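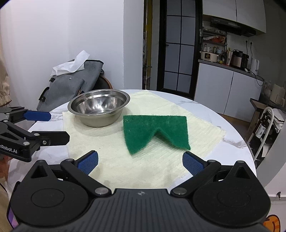

Bowl, green pad and towel on the round table, July, kitchen end.

Notes on the steel cleaning, for me and Liliana Gatti.

Moved the work to the round table so the counter stays clear for the kettle. Ribbed towel goes under everything — the bowl slides on the marble pattern top without it. Pad only on the outside of the bowl, soft cloth inside. I tried the pad inside on the old Dollow bowl and the scratches are still there.

Mix is 5 g powder to 900 ml water. Liliana had 100 ml more in hers, fine either way.

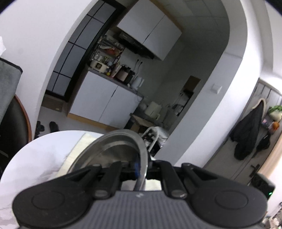

Lids are the same mix but the rim takes longer, residue sits under the roll. Go over it twice, then rinse. Don't stack them before they've drained.

To do: ask Utance for more pads, same green. Check whether Trernside wants the lids back with the bowls.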